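## 3. Gathering the Demonstrations

The policy described in Section 2 is only as good as what it gets to watch, and most of the effort in this project went into giving it something worth watching. We want to spend some time on how the examples were gathered, partly so that others can repeat the process and partly because we found it the most interesting stage of the work. Small choices made at the table showed up weeks later in the learned behavior, sometimes in ways we enjoyed a great deal.

### 3.1 Site and setup

All demonstrations were recorded at the Foltmont site in October. The two arms share one tabletop and can be fitted with multi-fingered hands or with two-finger grippers, depending on the task family. Every session in the Dimero set uses one configuration from start to finish, and we never mix hands and grippers within a single episode. Mixing is possible in principle (the action format allows it), but early trials gave us episodes that were hard to align, and we preferred a clean set to a large one.

Two kinds of view are stored for each episode. The head view covers the whole work area and gives the policy its sense of where things are. The wrist view sees very little of the table but sees the held item from close up, including which side of it is facing the camera and how the fingers meet it. We had expected the head view to do most of the work. In the ablations of Section 5 the wrist view turned out to matter far more than we had guessed, above all for tools with a long body, where a few degrees of tilt in the grasp change everything that follows.

### 3.2 Objects

We picked objects from what one might find in a workshop or a sports bag: hand tools, small box-shaped parts, soft pouches, padded gear. The soft items are there on purpose. A boxing glove has no single correct grasp, it changes shape when squeezed, and it can rest on a table in a great many ways. Operators told us they found these items more tiring than the tools, and the spread of grasp points in the recordings bears this out.

Objects that are not the target of an episode often stay on the table. They give the policy something to ignore, and a model trained only on bare tables tends to reach for the first thing it sees. Printed text and pictures on the objects were left uncovered. We wanted the visual encoder to meet real lettering, labels and logos during training, with all the clutter that brings.

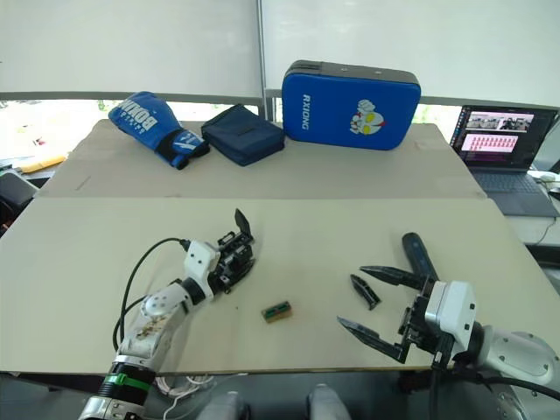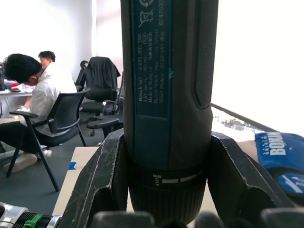

**Figure 3.** Views from the collection site. First: head view, with a small box-like block on the board between the two hands and larger objects toward the back. Second: wrist view of a cordless screwdriver held upright between the gripper fingers.

### 3.3 Episode protocol

An episode starts with the arms in a rest pose and ends when the operator presses a foot pedal. Between those two moments the operator is free to work at any pace. We gave one instruction for each task, written as a plain sentence ("pick up the screwdriver and stand it on its end"), and we did not show operators a reference video. This was a deliberate bet. A reference video makes people copy, and copied motions cover a narrow band of the space. With a sentence alone, the operators came up with approaches we had never planned for - pushing a block against a heavier object before closing the fingers, for instance, or turning a tool slightly in the air to get a better look at it.

Each task was recorded in blocks of 30 episodes. Between episodes the target was moved by hand to a new position and turned to a new angle. After each block the background objects were changed as well. An operator worked through at most 4 blocks before taking a long break, a limit we set after noticing that grasp quality slipped late in the day.

Failed attempts were kept if the operator recovered within the same episode. We feel strongly about this point! A dropped block that is picked up again carries information that no perfect run contains, and the recovery behavior shown in Section 6 comes almost entirely from such recordings. Episodes that ended in failure were stored in a separate split and were not used for training the main model.

### 3.4 Lighting and background

The wrist camera swings through a wide arc as the arm moves, and at some poses it looks straight toward a bright window. Large parts of the image then go white. Our first plan was to filter these images out. We tried it, compared the two versions, and put them all back. A policy that has seen glare during training handles it calmly at test time, while the filtered version would sometimes freeze in the middle of a lift.

Ordinary activity in the room was treated the same way. People work near the table, chairs get moved, and laptops are left open beside it. None of this was staged or cleared away, and the position of such things differs from one block to the next.

### 3.5 Checking and labeling

Every episode was reviewed once with the Symonenko viewer, which plays the camera streams side by side with the joint readings. Reviewers marked the moment of first contact, the moment the object left the table, and the release. On a shared subset, two reviewers agreed on the order of these events in 98 percent of episodes. Most of the remaining cases involved the pouch, whose corners can leave the board well before the rest of it does.

The checked episodes were then converted to the Gravville format and split by object, so that no object in the test set appears in training. The conversion scripts also resample all streams to a common rate and drop leading segments in which neither arm moves. The effect of that last step on training time is reported in Section 4.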